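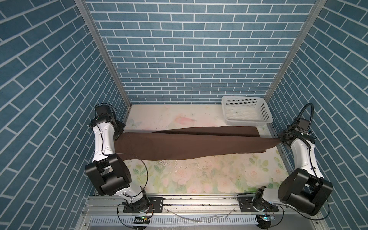 Dark brown cloth above the flowered table top, with the white basket in the corner.

The brown cloths, and how we fold them now

By Solange Marchal
3 min read
14 shares | 6 comments

In February I wrote that the linen cupboard at the Handton house was full, and that I would come back to the subject. Several members have asked me since then about the brown cloths, so I begin with these.

We bought them from Lotiswood two winters ago, to replace the white ones that showed every tea stain. They are good cloths, but they have one fault. When they come out of the machine they twist themselves like a rope, and if you fold them in this condition the corners never meet. Dayana Becerra, who worked many years in a hotel laundry, showed me what to do. You take the cloth by two ends and pull it long between the hands, firmly but without jerking. Then you let one end go, shake once, and lay it down flat. After this you look for the corners. I was always looking for the corners first, and I lost a lot of time in this way.

A brown cloth has another difficulty, which is that the hem is hard to see in the evening. I find it easier to fold on something pale. The flowered surface with the pink roses is perfect for this, even if it is not to everybody's taste – Cathal Ní Mhurchú has told me twice that it reminds him of his aunt's bedroom. On the roses you see immediately where the cloth ends and whether a corner has turned under.

The fold itself is simple. In half along the long side, in half again, then in three. Please put the closed edge to the front of the shelf. Sandrine Caron counted the cupboard last month and found 190 pieces in all, and with the open edges to the front it took her the whole afternoon. We keep the brown ones in piles of 12. A higher pile falls over when somebody takes from the middle, and I know very well that everybody takes from the middle.

About the baskets. The white plastic ones with the small square holes are for clean cloths only. They let the air pass, so a cloth that is still a little damp at the hem will not smell on the next day. The place for the basket is the back corner at the right, where it does not disturb your elbows. For dirty cloths there is the gray bag behind the door, the one with the Bednarek label. Last week I found a floor cloth in a white basket, and I had to wash everything again.

Two small requests to finish. The first is no fabric softener, please, because the cloths stop drinking water and the glasses stay wet. The second comes from Angus Stubbs, who is missing a brown wool scarf. He believes that it was folded with the cloths and is now in one of the piles. If you find a brown cloth which is longer than its neighbors and has a Skarmont label, leave it on the hook in the hall.

You are receiving this newsletter because you signed up for house news. Unsubscribe or change your preferences at any time.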